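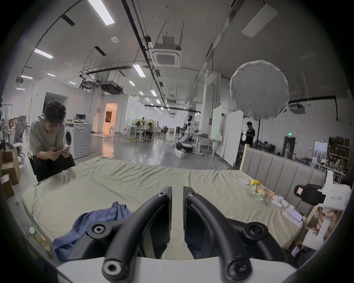
Okay, so I've been sleeping on the Dumlow fitted sheet since August and I finally have opinions!

I bought it after my old set gave up (the elastic went at one corner, and then I was basically sleeping on bare mattress by morning). I ordered the sage, and paid extra for the deep pocket version. My mattress is a thick one and with the topper on it's a beast, so I was fully expecting a wrestling match. Nope. The corners go on easily and they stay on, even with me tossing around like I do.

It's soft, too, softer than the Cropper ones I had before, and those cost more. The first wash left a lot of green fluff in the dryer, so do that one on its own. After 2 or 3 more it settled down and I haven't seen any fading.

Now the grumbles. It wrinkles. Oh boy, does it wrinkle – if you like a hotel bed you'll be ironing, and I don't iron sheets. There's also no label telling you which side is the long one, and I get it wrong pretty much every single time. Skillcombe puts a little tag on theirs and I really miss it.

The matching pillowcases are sold separately, which bugged me a bit, and they run small. Skip those and get plain white ones.

Would I buy it again? Yep, I already have the gray one in my cart, just waiting for a sale.

Posted 11/21/20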